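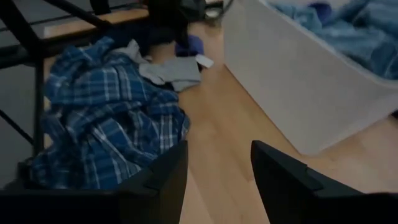 Cowie Court Residents' Association
Minutes of the December meeting, Wednesday, 7:30 p.m., community room

Present: Gillespie Purves (chair), Gregor Baxter (minutes), and residents of 15 units. Apologies received from units 3 and 22.

**1. Minutes of last meeting**

Approved with one correction. Under parking, "Gristier Road" should read "Gristier Lane."

**2. Boiler replacement**

Gillespie reported that Wenora Heating has finished its survey of the north boiler. The heat exchanger is worn and parts are hard to get. Wenora recommends replacing the whole unit in spring. Flonum has been asked for a second quote but has not sent one.

Unit 9 asked if the work could be put off another year. Gillespie said the survey advises against it. Unit 14 asked how long the hot water would be off. Wenora's letter says two working days for the north side only.

Agreed to wait for the Flonum quote and vote at the next meeting.
Action: Gregor to call Flonum.

**3. Bike storage**

The rack by the east door is full and several bikes have flat tires and no tags. Residents will be given 30 days to tag their bikes. Untagged bikes go to the shed after that and will be kept there until spring. Unit 11 objected to the shed because the roof leaks over the back corner. Gillespie will look at it.

Agreed, with unit 11 against.
Action: Gregor to post the notice and leave tags in the mail room.

**4. Laundry and the clothing swap**

The dryer on the left is still taking coins without starting. Refunds paid from petty cash come to $198 for the year. Unit 6 suggested putting the machine out of use until it is repaired. Agreed.

The clothing swap will go ahead in the community room. Items should be clean and dropped off the evening before. Towels and bed linen are welcome this time as well as clothes. Unit 17 asked that socks come in pairs. Whatever is left over goes to the thrift store on Gristier Lane. 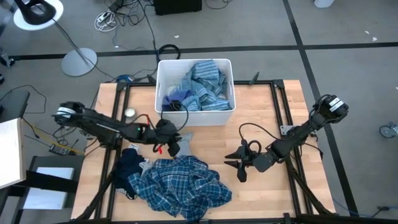 *Striped towels in the white bin, with a gray sock on the table.*

Action: Unit 6 to put the out-of-order sign on the dryer. Gillespie to call the thrift store about pickup.

**5. Snow clearing**

The contractor is the same as last winter. The front walk is to be done by 7 a.m. and the back steps by 8. Unit 2 said the back steps were missed twice last year. Gregor will ask for them to be written into the contract by name. Salt is in the bin by the garage and residents may use it.

**6. Other business**

Unit 20 asked about the hall light on the third floor. The bulb has been changed twice and the fitting is probably at fault. Gregor to get an electrician.

Unit 5 asked for quiet in the courtyard after 10 p.m. Gillespie will put a line in the newsletter.

Meeting closed at 8:50 p.m. Next meeting to be held once the Flonum quote is in.

G. Baxter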